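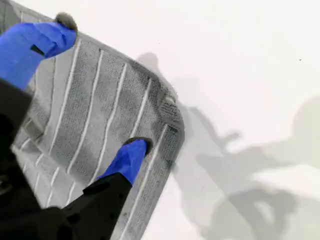
Issue 82, page 2

Chasing unpaid invoices: a change to how we do it

From March, members using the Tevia invoicing package can set payment reminders to go out by themselves. The first reminder leaves 14 days after the invoice date and the second when the bill is due. You can change the wording of both, and we suggest you do, as the standard text is rather stiff.

Bit-na Ko at Rimkutė has been trying it with her own customers in Gretthorpe. She sends more than 40 invoices a month and used to keep a list of late payers in a notebook. "I still ring people," she says, "but I ring them once, and I have the invoice number in front of me."

A few points to check before you switch it on. Make sure each customer record has an address for accounts as well as one for orders. Mark any invoice that is in dispute, or the reminder will go out anyway. Part payments have to be entered by hand for now - Brestora, who look after the package, say this will be dealt with in the next update. 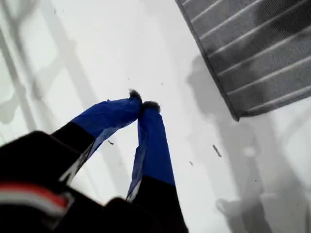

Two gripper fingers in blue tape

Helju Sproģis will run a short session on setting up reminders on Wednesday at 2 in the upstairs meeting room. Bring a laptop and your login. Places can be booked with Rasmus Tamošiūnaitė at the office.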